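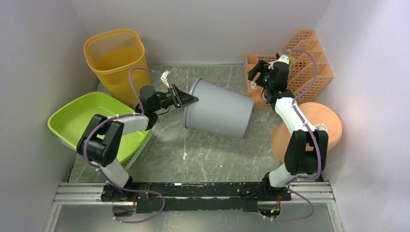 The memorial tablet in the former Ebenezer schoolroom at Teltby records the names of 29 men connected with the chapel and its Sunday school who died in the First World War. It is fixed to the east wall, to the left of the blocked doorway, and can be read from the floor without difficulty when the lights are on. The stone is grey throughout. Its surface carries white veins and streaks, and in several places a vein passes directly through a line of lettering. This has affected the reading of the names more than any damage to the stone. The initial given in the older transcript as a J, in the entry for Thomas J. Foulkes, is a plain I with a streak running away from its foot, and the service record agrees with the stone.

I began a fresh transcription in March 2024 at the request of Seren Penry, who was then preparing the schoolroom's records for deposit. The earlier transcript was typed on both sides of a single sheet and gives the names in alphabetical order. The tablet does not. It is arranged in two columns by year of death, with no ranks and no regiments, and within each year the order is uncertain. I have kept the order of the stone in the new version and supplied an alphabetical index after it.

The wording above the names is in Welsh and English. The English reads: "To the glory of God and in grateful memory of the young men of this place of worship who gave their lives." The Welsh is shorter and omits the word "young". Mali Prothero has pointed out that the omission may be deliberate, as at least four of those named were over forty, and one, David Skyrme, had been a deacon. I have found no minute that settles the matter. The chapel minute book for the period survives, but the pages dealing with the order for the tablet have been removed with a blade close to the binding.

What does survive is a receipt. It is made out by the firm of Danov, monumental masons, for "one tablet, supplied, cut and fixed", and is pinned to a list of subscribers. The list contains 81 entries. Most are for a shilling or half a crown. The largest single gift came from the owners of the brickworks, and a later hand has added "returned" beside it in pencil. I have been unable to establish whether the money was in fact sent back, or for what cause. The brickworks had its own memorial, a brass plate in the office passage, and Hefin Skyrme recalls his grandmother saying that the two lists of names were never the same and that there had been feeling about it. The plate has not been seen for many years. If any reader knows of its present whereabouts I should be glad to hear.

The comparison of the two lists matters for one man in particular. Evan Probert appears on the stone in the right-hand column, last but one, under the year after the Armistice. He does not appear on the town cross. His great-niece, Beca Probert, has kindly allowed me to read the letters held by the family, of which there are 9. The last was written from a prisoner-of-war working party at a place he spells Keltitz. He asks for socks and for news of the singing festival, and says that he has had a cough but is over it. There is no later letter. The family was informed of his death the following spring, and it seems likely that he was brought home and died in hospital in England, which would explain both the year on the stone and his absence from the cross, where the names were confined to those who had died on service.

I have not yet been able to identify Keltitz. The name is absent from the gazetteers I have consulted, and it may be a phonetic spelling. Working parties were often sent to farms and small quarries at some distance from the parent camp, and the men used whatever name they heard. The postmark on the envelope is incomplete.

A note is due on the condition of the tablet. The lower right corner has a shallow chip, which was present when the earlier transcript was made, as the typist mentions it. The lead has been lost from some of the letters in the first column. The remaining letters are firm. Two of the four fixings were replaced when the schoolroom was re-plastered, and the replacements are steel, with slight staining beneath. The stone should not be cleaned with any household product, and in particular it should not be wiped with vinegar, as has been suggested locally. A soft dry brush is sufficient for the present. A report on the fixings was prepared by Mohammed, the conservation practice which inspected the window tracery, and a copy has been placed with the deposited papers.

The punctuation of the tablet has been followed exactly in the transcription, including the full stop after each surname in the left-hand column, a practice which the letter-cutter abandoned halfway down the right. Where a letter is lost but the seating for the lead can still be felt, I have given the letter in square brackets. Where the reading depends on another source, the source is named in a footnote. There are three such cases: Probert, Foulkes, and the man given as "W. Rees", who could be either of two cousins and whom I have left as he stands.

Cledwyn Foulkes has sent me a photograph of the unveiling, taken from the gallery, which shows the tablet covered by a flag and the front pews filled by women in hats. The minister is identified on the back, as are several of the women. I have copied the names into the file in the order in which they are written, although it is not clear whether the writer was working from the left or the right.

The transcription can be consulted at the county record office with the other Teltby chapel papers. Corrections should be addressed to me through the contact page of this site, with a reference to the source where one is available. Family information about W. Rees, of either branch, would be especially welcome.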